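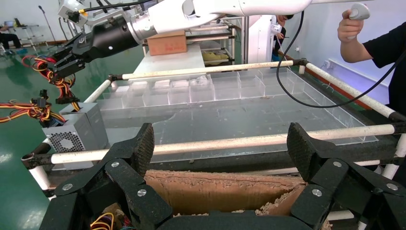
3. Fiber recovery from corrugated board

3.1 Structure of the board
Single-wall board has two flat liners and one fluted medium, joined with starch adhesive. A torn edge exposes the fibers, and the direction of the tear usually follows the grain of the liner.

3.2 Repulping
Board is mixed with warm water and stirred until the fibers separate. In the Covach exercise, each group works at 8 percent solids for 17 minutes. Longer stirring shortens the fibers and lowers the strength of the new sheet. Starch dissolves and leaves with the process water. Wet-strength resins do not, and board treated with them is sorted out first.

3.3 Screening
Coarse screens remove tape, staples and plastic film. Fine screens catch flakes that have not broken down. Record the dry mass of both rejects.

3.4 Worked figures
Dry feed: 611 g
Total rejects, dry: 168 g
Accepted fiber, dry: 443 g
Yield: 443 / 611 = 72.5 percent
Fines lost with the water are ignored at this stage. See section 4 for the correction.

Reading: Auer, course reader, chapter on secondary fiber.
Problem set 3 is due 1 November 2024.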